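Ticket 2691: Left and right recordings out of step, garment folding set
Project: Fliston
Opened by: Dela Akolgo
Assigned to: Kwaku Amissah
Priority: 2
Status: Open

Dela Akolgo, 31st October
Episodes from the Brircombe house are coming through with the left and right grippers out of step. When you play them side by side, the left closes on the cloth and the right closes a bit later, even where I know I pinched both together. It is worst on tops and sweatshirts, as those are mostly two-handed. Single-handed picks look fine.

The upload page accepts the episodes without complaint. I only noticed when I went back to label the folds.

What I have tried so far:
Restarted both grippers. No change.
Swapped the memory cards over. The delay stayed with the right gripper, so I don't think it is the card.
Recharged both fully overnight. No change.

Kwaku Amissah
Thanks. Can you tell me which firmware is on each? Hold the side button for 5 seconds and it will show on the phone app under Device. Also, are you starting them from the app or by hand?

Dela Akolgo
Left is on the September build. Right is on the one before. I didn't know they could differ. Starting by hand, left first and then right, as it says on the Plorico sheet.

Kwaku Amissah
The sheet is old. Starting by hand was fine when the importer lined things up from the clap at the beginning, but the importer now goes by the clock in each gripper. The older build only sets its clock when it is paired, so it drifts. Please do this:
1. Update the right gripper from the app. Keep it plugged in.
2. Forget both grippers in the app and pair them again.
3. Start the recording from the app with both connected.
4. Record one test episode with any sweatshirt laid out flat. Close both grippers together in the air before you touch the cloth, then fold as normal.
Leave the existing episodes where they are. Don't delete or rename them, I may be able to shift them.

Dela Akolgo
Update failed the first time at 40 per cent and the app said "device not found". Second go went through. Both now show the September build. Paired again.

Kwaku Amissah
The failure part way is a known one, the phone drops the connection when the screen locks. I have added it to the notes. Send the test episode when you have it.

Dela Akolgo
Test uploaded under Annan, not Fliston, so it doesn't get mixed in with the real set. Grey sweatshirt on the bed, front side up. The two closures in the air line up when I play it back.

Kwaku Amissah
Got it, and I agree, they line up at my end too. Playback is smeared in places where the gripper is moving quickly. That is a separate matter from the timing, but it does make the collar and sleeve points harder to label, so slow down on the approach if you can. I will try a fixed shift on the old episodes tonight. Any where the drift grows during the episode will have to be recorded again, and I will post the list on this ticket. Please carry on with the trousers and towels in the meantime, and start from the app every time.

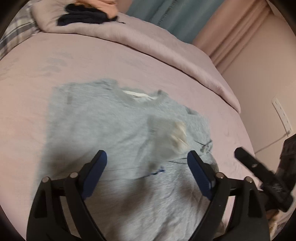

Dela Akolgo
Will do. Could someone change the Plorico sheet as well? The copy in the kit box still says to start by hand. I have crossed that line out on mine. I will keep the sweatshirts to one side until the list is up.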